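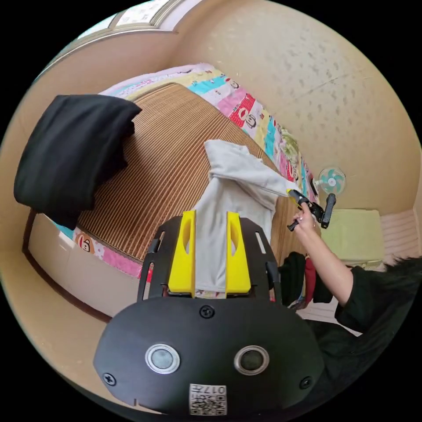

Minutes of the Monday meeting, Provley house group

Present: me (taking notes again, my turn came round quickly), Dörte Lindemann in the chair, Nouhaila Morsy, both of the upstairs lot, and Piet for the second half, once he had found somewhere to park. Apologies from Hanne.

Started at 7.10 with tea. Dörte asked me to keep these shorter than last time and I said I would try.

Last month's minutes

Agreed, with one change. I had written that Nouhaila wanted the wardrobe moved out of the small bedroom. She wanted it moved to the other wall. Sorry, Nouhaila! I've put it right in the folder.

The small bedroom

This took up most of the evening, as we all knew it would. We're agreed that it stays a bedroom and doesn't turn into the place where everybody's ironing goes to live. The striped mat stays on the bed – Nouhaila likes it for folding on because things lie flatter on it than they do on a quilt, and I've tried it since and she's right. Dörte would like it taken up and shaken outside every fortnight. Agreed.

The monkey quilt came up again. Piet thinks it's a child's quilt and we ought to have something plainer for visitors. I said I love it, all those pink and turquoise and yellow squares with the little faces grinning at you, and that visitors can put up with a monkey or two. Dörte said she had no strong feelings but wasn't paying for a new one. So it stays for the winter, and Piet may bring it up again in the spring if he still minds.

Folding

Nouhaila took us through how she would like it done, after the muddle with the shelves in October. Everything comes up from the line in the one basket and gets sorted on the bed: dark things to the left side, light things in the middle where you've got room to work. Greys go with the lights. There was a surprisingly long discussion about greys (Piet had views) and in the end we voted, 4 for and Piet against. Shirts folded in thirds, sleeves in, no hangers unless you own the hanger. Towels in half and half again so they fit the Ekent shelf, which is narrower than it looks.

Anything black and bulky is to be folded last and not left on the edge of the bed, as it slides off and then somebody steps on it. I admit that was mostly aimed at me.

Unclaimed clothes: 2 weeks on the chair, then into the charity bag. Dörte wanted one week, the upstairs lot wanted a month, and this was what we could all live with.

Storage

The Domański drawers are still sticking. Piet has rubbed candle wax on the runners and says the top one is better. I tried it during the tea break and I'd call it a bit better. He'll have a go at the bottom two before we meet again. Nouhaila asked for labels on the shelves, first names only, and offered to write them herself as her handwriting is the only one we can all read.

Money

Dörte reported that the house pot stands at 519 after the washing machine man was paid. She'd like us to hold off on anything big until the boiler has been looked at. I asked whether a second clothes airer counted as big. It doesn't, so I'm to get one from Bulport when I'm next over there, the folding sort and not the tower sort, which fell on Hanne.

Any other business

Pegs are vanishing from the line. If you've got a pocketful, please put them back in the tub.

The upstairs lot asked if the washing could be finished by 9 in the evening because of the noise through the floor. Agreed by everyone, with an exception for bed sheets when people are staying.

Piet asked whose the single walking sock is. No takers. It's pinned to the board.

Jobs

Me – airer from Bulport, minutes round by Wednesday.
Piet – bottom drawers, and a new hook for the bedroom door.
Nouhaila – shelf labels, charity bag.
Dörte – ring about the boiler.
Upstairs – shake the mat first, then we'll take turns.

Finished at 8.35. Next meeting same place, and Hanne is bringing cake, so I'm told.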